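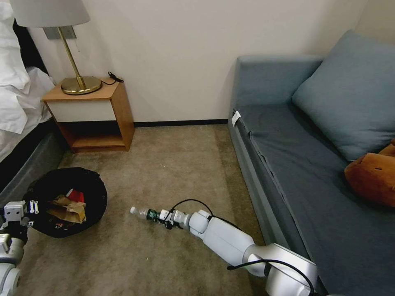

*Green-label bottle, between the bin and the sofa.*

# Landari Bedroom Litter

Landari is a collection of 3000 labeled pictures of ordinary trash in ordinary bedrooms: bottles, wrappers, paper bags, and the bins they belong in. If you've ever gone looking for litter pictures and found nothing but beaches and roadsides, I think you'll enjoy this one. Indoor trash is a great subject! It hides next to furniture, it changes shape every time somebody squeezes it, and half of it is close to the color of the carpet.

The labels cover the litter, the bin, and the larger furniture. Walls, baseboards and lamps are left unlabeled for now.

## What gets a label

- `bottle` – clear or colored plastic, with or without its cap. The paper or plastic label on the bottle is part of the bottle.
- `paper_bag` – flat, folded or crumpled. Brown ones on beige carpet are my favorite hard case, and I'd love to see what people's models do with them.
- `wrapper` – candy, chips, anything shiny. If you can't read the print, please don't guess at what was in it.
- `bin_open` – any open trash container with a black liner showing. Lined bins and bags share this label, because from above the two can look very much alike.
- `bed`, `sofa`, `nightstand` – one outline each, bedding included with the bed.

Every litter item also gets a `place` value, either `floor` or `in_bin`. In the view below, the red, yellow and gold wrapper is `in_bin`, while the bottle and the brown paper bag are both `floor`.
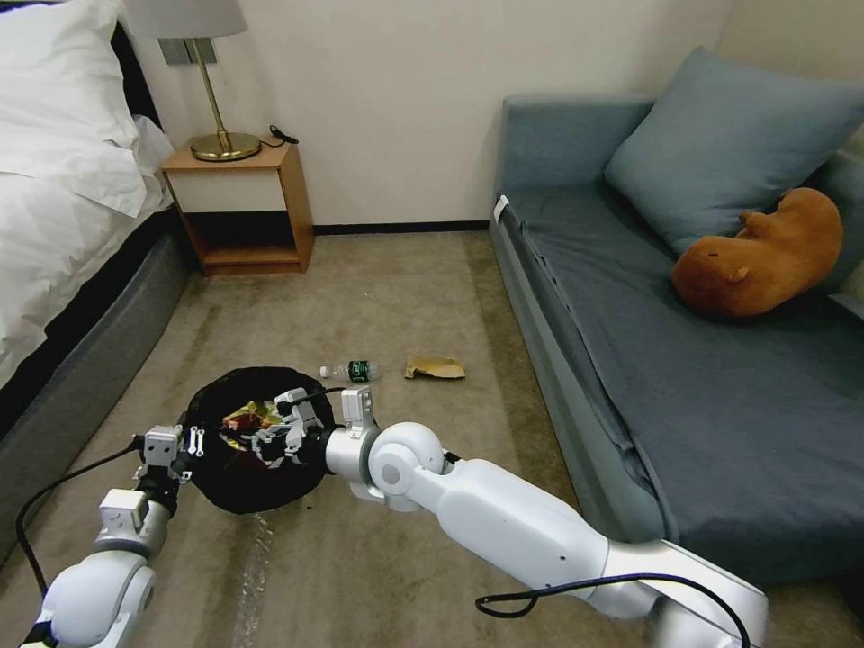
## Splits

| Split | Pictures |
|---|---|
| Zirurby | 1000 |
| Makhubela | 1800 |
| Tuvell | 200 |

Zirurby is the gentle one, with most of the litter out in open floor space. Makhubela has more overlap and more clutter close to beds and sofas. Tuvell is the test split, so please keep it out of training – it's small, and it was checked by hand 3 times.

## Known rough spots

- Carpets are mostly beige or gray. Patterned rugs are rare and I want more of them.
- Stains and shiny streaks on the floor have no label. A few early files had them down as `wrapper`; those were fixed in the June update.
- Something only partly over the rim of a bin counts as `in_bin`. We went back and forth on this a lot.
- Clear bottles are outlined a little loosely around the neck.

## Fixes and additions

Send corrections to Abelardo Escobar with the picture number and the label you'd use instead. New rooms are very welcome, messy ones most of all!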